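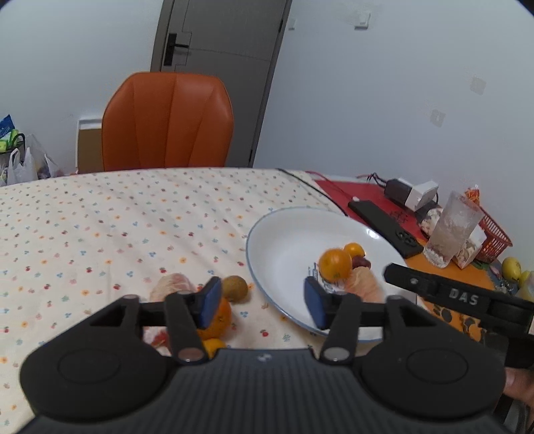
Kolar's summer supper is back on, and I could not be happier about it

If you were in Kolar last June you'll remember the long faces when the street supper got scrapped. I moped for a week. I had already made two rhubarb pies, and let me tell you, that is a lot of pie for one household. So when the town office put up the notice this morning saying the supper is back for this June, I read it standing in the hallway with one shoe on and then called my sister before I'd even had coffee.

The short version: the supper returns to Mill Street, tables go out at 5 in the afternoon, food is served from 6, and the street stays closed to cars until 11. It's bring-your-own-dish, same as always, and you don't need a ticket. You do need to sign up for a table if you want one with your name on it (more on that further down).

The reason it was called off last year, for anyone who missed the whole saga, was the road. The water company had Mill Street dug up from the bakery all the way to the bridge, and the detour through Senik was sending trucks down lanes where I wouldn't take a bicycle. There was some talk of moving the supper to the school field. I went to that meeting. It was long, it was hot, and people have very strong feelings about eating on grass! In the end the town just dropped it and promised to try again, and I'll admit I didn't believe them.

Well, the road is done. The new surface goes right up to the bridge and the curb has been lowered by the bakery, so getting a stroller or a wheelchair across should be a whole lot easier than it used to be. The notice says the last of the barriers come down at the end of May.

A few things are different this year. There will be 33 tables, all in one line down the middle of the street, where we used to have them in clumps outside each other's front doors. I liked the clumps, personally, but the one long line does look wonderful in the old photos from when my mother was a girl, so I'm willing to be talked around. The town supplies the tables and benches. You bring the tablecloth, plates, forks, glasses and anything you want to sit on if your back is like mine.

The grills are moving too. They used to be set up by the church steps, where the smoke blew straight into the choir (they did sing on, bless them). Now they'll be down at the bridge end, and the music will be up at the bakery end. The Picard brass band is coming over again, and they're bringing a second group from Pradville that plays dance tunes. I heard the Pradville bunch at a wedding last fall and my feet hurt for days, so wear sensible shoes.

Money, because somebody always asks: the town has set aside $2000 for the evening, and that covers the bands, the benches and the cleanup. The supper itself is still free. There'll be a bucket by the lemonade stand for the playground swings, same as in other years, and what you drop in there is up to you.

Now, the sign-up. Tables can be booked at the town office or at the library desk, and each one seats 15 if you're friendly. You can take a whole one with your neighbors or just put your name down for a few seats and get mixed in with strangers. We did the second one by accident a few years back and ended up next to a family from Senik who had brought the best cold noodle salad I have ever eaten. I still make it, badly.

The notice asks that you label your dish if it has nuts, milk or eggs in it, and there'll be cards and pens at the library for that. Dogs are welcome on a leash. Glass bottles are fine at the tables but please keep them away from the dancing. If you live on Mill Street itself, move your car by 3 that afternoon, and the lot behind the library will be open for you overnight.

And rain? If it looks bad, the whole thing moves to the covered market, which is a squeeze, but we've done it before and it was loud and steamy and a lot of fun. The town office will hang a sign on its door by noon that day, and the library will have the news too if you'd rather phone.

I've put our names down already. Rhubarb again, one pie this time, and my sister has promised potato salad. They also still need people to carry benches before 5, so if you've got a free pair of arms, go tell the library desk.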